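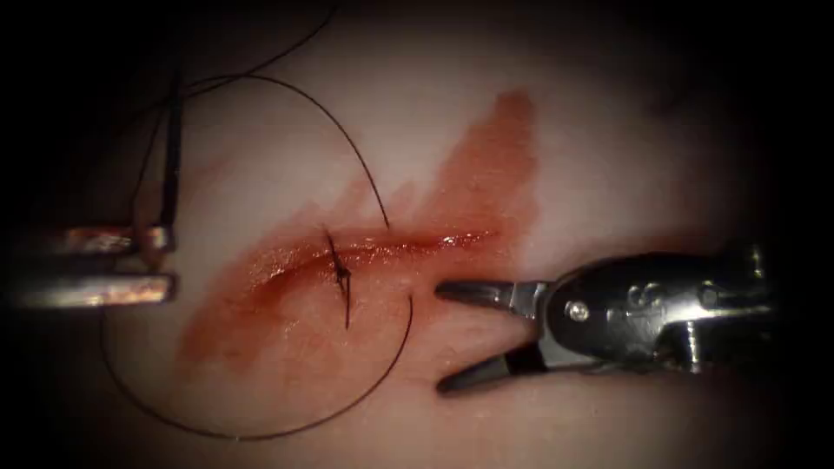

2 min read

Open day at Brustis, the Promstead site, Tuesday, February 17, 2026. Got there late, bus trouble. Queue for badges, 13 of us in the second group. Straight up to the suturing room, best bit of the day. Pale tissue pads, black thread, a lot more red than I'd bargained for before lunch. Slow work – one stitch takes ages. Would of stayed longer but teh group moved on. Coffee decent.

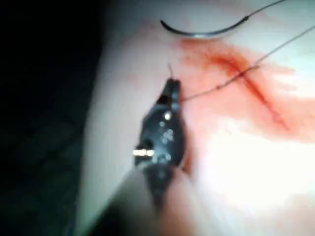

Curved needle and thread on the pad, suturing room, Brustis.

Next one in October, book early.

We use cookies. Accept | Settings
© Pledetti | Contact | Back to top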